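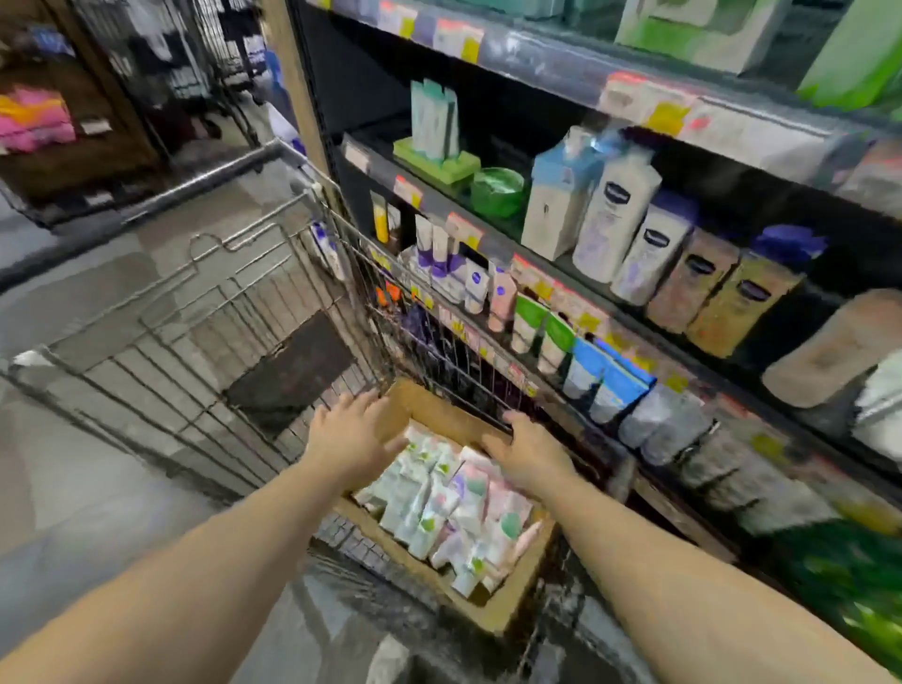 Skincare tubes by the boxful, lotion aisle

So I finally spent a whole morning helping restock the skincare aisle at the Sornstead store, and I have a new respect for anyone who does it every day! Jhosep Marulanda runs that side of the shop and he put me on tubes. Small ones, mostly white with bits of green, pink and purple on them, standing upright in an open cardboard box that sits right in a regular shopping cart. I love the cart thing. You roll it up next to the shelf and go, with no bending down to the floor and no looking for somewhere to set the box.

My one gripe is that when a box is packed that full, the first tube is a pain to get out (I have short nails, so maybe it's me). Jhosep's trick is to pull from a corner and work inward.

The price labels are their own job. Yellow, red, white... I kept asking which ones were sale tags and he kept being very patient with me. And the lotions! I had never given a thought to how many kinds of body lotion one shelf can hold. I went home with a pump bottle for the bathroom and a little tube for my purse, so I guess the display works.

Next time I'm in the Drirnton store with Ulises Valderrama, doing shampoo. He says to wear better shoes, and my feet agree with him.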